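Re: [benches] Edge strip on the wooden tops
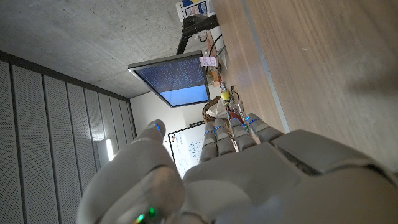
The strip question first, as it decides the cutting list. A 2000 mm top needs one full length with no joint, fixed along the near side only. On the table with the monitor at its far end, the narrow grey metal strip runs down the near side in one straight line, and I'd copy that. Drill at 500 mm centres, countersunk – Rollex screws are fine, Sutel ones sit proud. Seal the timber edge before fitting.

Monitor arm: keep the jointed type, black, same as now. Clamp colour doesn't matter.

Wilson Espinoza wrote:
> Do we want strip on all four sides? Štefanec can
> supply 133 metres in June, but the price changes
> over 155. Also, does the monitor stay on an arm
> or go back on a foot?

133 is enough. Please order.

Sabina Vrabec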